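When the Wrist Camera Goes Dark: Finding Out Why Your Simulated Arm Stopped Looking at the Cabinet

Filed under: Troubleshooting, Simulation
Posted by Valentin Ferrand

Your policy was opening cabinet doors on Friday's build and now it waves at them. The success rate has fallen through the floor, the logs are green, and the physics engine is very pleased with itself. Before you retrain anything, look at what the wrist camera sees at the moment the arm gives up.

I spent a good part of March not doing that. We had a door-opening task in Cullgate, our kitchen set, and an arm that reached the start of the pull and then wandered off below the door. I blamed the reward. I blamed the learning rate, which has been blamed for worse. The fault was a bad starting pose for the wrist, and it had been sitting in the recordings the whole time.

What you need

A run that fails, saved with its seed. Ours was 416.
The wrist camera view from that run.
The joint log, sampled at the same steps as the images.
Something to drink.

Step 1. Replay the failure with the same seed

Turn off every kind of randomization first: lights, textures, friction, the lot. If the failure goes away, you have a different problem and a different tutorial to read. If it stays, carry on.

Step 2. Stop at the step where the arm hesitates

Plot the joint speeds and look for the flat spot. Ours came at step 37. Pause there and open the wrist view at full size. The thumbnail in the dashboard is good for confirming that a picture exists and for nothing else. 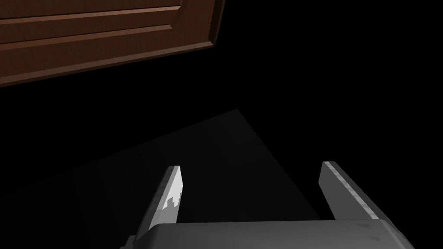 Kipchumba Mwakyusa wrote in to disagree with the order of all this: "I'd check the joint log before the pictures. If the wrist roll is off at step zero, you can skip the replay and have lunch." Fair enough, and he has probably had more lunches than I have. I still start with the view. A joint angle that's wrong by a modest amount looks like any other number.

So, in the view, check where your target is. Our door was high in the left corner with its edges on the slant, both fingers well below it, and the rest was black or a dim grey surface. A network trained on doors that sit squarely between the fingers has very little to say about that. It still has to output an action, so it outputs one.

Step 3. Compare against a good run

Take a successful run and pause it at the same step. Put the two views side by side. You want to know whether the door is missing its usual spot because the arm is in the wrong place or because the camera is. Moving the arm changes where the gripper is relative to the door. Moving the camera on its mount changes where the fingers sit in the view as well. If the fingers line up in both images, leave the camera alone.

Ours lined up. I had already rebuilt the camera mount by then.

Step 4. Read the reset pose out loud

Open the file that sets the arm's joints at reset and compare it, value by value, with the one used for training. Do it with a second person. Katalin Orbán read and I checked, and we got as far as joint 7 before she stopped and asked whether I was proud of myself. Somebody (me) had copied the pose from the Huet drawer task, where the gripper comes in lower and rolled over.

Step 5. Fix it and add a check

Put the right pose back. Then add a test that loads the scene, resets the arm, and fails if the door handle's projected position falls outside the middle of the wrist view. The test needs no trained policy and takes 2 seconds. It would have saved me most of a month.

While you're in there, make the runner abort when the gripper travels below the door without touching anything. In simulation this only wastes compute. On a real arm the same wandering path can end in a countertop, so don't move a policy to hardware until the abort works in both places. Trigger it on purpose at least once.

If it still fails

Turn randomization back on one item at a time, starting with the lights. If the arm behaves until the door texture changes, that's a training data problem, and the Mudia notes on textures cover it better than I can. If it behaves every time, rerun the full evaluation with fresh seeds and keep the old failing one in the set.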